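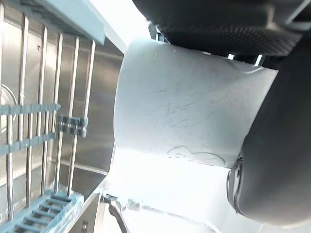 Working Group on Household Handling Practice
Minutes of the August meeting
Monday, 9:30 a.m., second floor conference room and by phone

Chair: Tomoyo Wada
Represented: Tillo, Flandlow, Kong (by phone), Ditar
Minutes taken by: Flandlow

1. Minutes of the previous meeting

Approved with one correction. Under item 3, "rack clearance" should read "fingertip clearance" in both places.

2. Actions carried over

2.1 Tillo to circulate the revised glossary. Done. "Fingertip" now means the part intended to touch the item. "Finger" means the whole moving member.
2.2 Ditar to supply log field names. Done, in draft. Two fields duplicate the existing run header and will be dropped.
2.3 Kong to report on cleaning agents for fingertip surfaces. Not done. Carried to the next meeting.

3. Draft practice note, dishwasher loading and unloading

The group worked from draft 4. Section numbers below are those of the draft.

3.1 Scope (section 1). Agreed to limit the note to domestic machines with the power to the wash cycle isolated. Commercial pass-through machines are out of scope. Flandlow asked that flatware baskets be covered. The chair ruled that baskets need separate text and will be taken up after this note is issued.

3.2 Item condition (section 2). The draft required items to be "free of surface marks." Ditar objected that household items in normal use are scratched and that new stock gives grip results which do not carry over to homes. Agreed wording: "Items may show wear. Chipped, cracked or crazed items shall be withdrawn before the run. Wear shall be recorded by the operator at first use and not revised during the run."

3.3 Grip force (section 3). Kong proposed a single force limit for all rigid cups. Tillo preferred a limit by item class. No agreement. The text stays in brackets.

3.4 Approach and withdrawal (section 4). Agreed that the gripper shall leave along the line it entered by, unless the operator has approved a second path. Speed inside the tub is to be limited separately from speed outside it. The value of the inside limit is left open until the contact data have been reviewed (item 4).

3.5 Wrist camera (section 5). Agreed that the wrist camera view shall be recorded for the full time the gripper is inside the tub. Glare from steel walls and light-colored items was discussed. Exposure shall be fixed before the run. Flandlow noted that automatic exposure had made several of its recordings hard to compare. 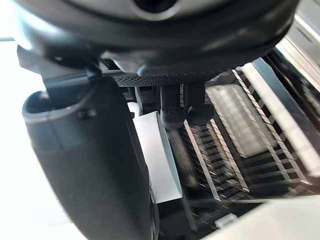
3.6 Clearance to fixed parts (section 6). The draft gives one clearance figure for the whole robot. Tillo pointed out that the fingertips have to work close to the rack while the gripper housing does not. Agreed to split the requirement into (a) fingertips, (b) fingers above the fingertip, and (c) housing and brackets. Contact under (a) is to be logged. Contact under (b) or (c) stops the run.

3.7 Restart after a stop (section 7). The operator shall inspect the fingertips, the rack and the item held before restarting. Remote restart is not permitted. Kong asked that its dissent on remote restart be recorded.

4. Contact data

Ditar presented the pooled logs. The set holds 3,259 handling attempts, of which 1,868 were placements into a rack and the rest removals. Members were reminded that the sites did not use the same contact threshold, so site totals should not be compared. Flandlow will reprocess its part with the common threshold. Ditar will then draw a sample of 200 attempts for review by hand, split evenly between placements and removals.

The chair asked that no figures from the pooled set be quoted outside the group until this is finished. Agreed.

5. Any other business

Tillo asked whether the note should use "shall" or "should" throughout. "Shall" for requirements, "should" for advice, with advice moved to an annex.

6. Actions

Tomoyo Wada: issue draft 5 with the wording agreed under 3.2 and 3.4 to 3.7.
Tillo and Kong: joint proposal on grip force.
Kong: cleaning agents (carried over).
Flandlow: reprocess logs.
Ditar: draw review sample; remove duplicate log fields.

Next meeting: same room, 9:30 a.m. Date to be set by email.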